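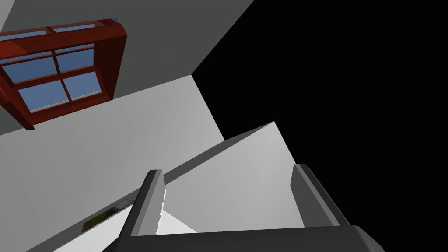 Wrist view from the simulated room: gripper fingers on either side of the white panel, window up on the left.

Hi all,

Sorry for the slow answer, I wanted to get my own numbers straight before I opened my mouth. Quoted bit first, reply underneath.

> We're putting together next year's equipment request and I'm stuck on
> the simulation line. Our plan is one real arm with a parallel gripper,
> plus "something" to run the sim side on. My boss wants to know why the
> sim needs any money at all if the arm is the thing we're buying. Did
> those of you who went with Karetti buy the workstation bundle or build
> your own? And did you pay for seats per person or per machine? We have
> to hand the request in by the end of March and I'd love to not be
> guessing.

Oh, I know that boss! We had the same talk here at Vandia, and the still at the top of this message is pretty much what I brought to the meeting. It's a plain little room – gray wall, a window with red-brown trim, flat shading on everything, and solid black where the room stops. My point was that you don't need a movie studio to plan grasps around a flat white panel. You need enough machine to run a simple room many times over, and that's a much cheaper thing to ask for.

So, what we did. We did not take the Karetti workstation bundle. It was a nice box, but most of the price was in a graphics card sized for fancy rendering, and our rooms look like the one you see up there. We bought two midrange desktops from our usual supplier and put the difference toward spare fingers for the real gripper. I'd do that again tomorrow.

Seats are where I'd be careful. Karetti quoted us $288 per seat for the year, per person, and I budgeted for the people who'd be building scenes. Then it came out that anyone who just wants to open a saved run and look around needs a seat too (it's in the quote, on the second page, which I read with my eyes half shut). Ask them for the viewer price separately. Ours came back at $296 for a shared one, a bit more than a regular seat, but everybody here can use it, so it paid off for us.

The other line I missed was the gripper model itself. If the fingers in your sim don't match the fingers you're buying, you'll be paying somebody to fix that later. We had Jeltbridge do the match for us and the bill was $1383, all in. You may be able to do it in-house if you have a person with the patience. We did not have that person. Get the finger drawings from the arm vendor before you sign the order, when they're still being nice to you.

One more thing on room models: we looked at the Najafi room pack and passed. Lovely stuff, lots of furniture, and we'd have used maybe a shelf and a table out of it. If your work is kitchens or offices, take a look. For flat panels and boxes it's money you could put in the travel line – or in cables, we never have enough cables.

If it helps, I can send you our request with the totals blanked out. It has the sim stuff split into its own section, and our finance office went for that much faster than the single lump I tried the year before. Just write me off-list. I'm out Wednesday but around the rest of the week.

Also, does anyone know if Karetti will prorate seats if you start mid-year? I asked them and got a brochure back.

Cheers from Vandia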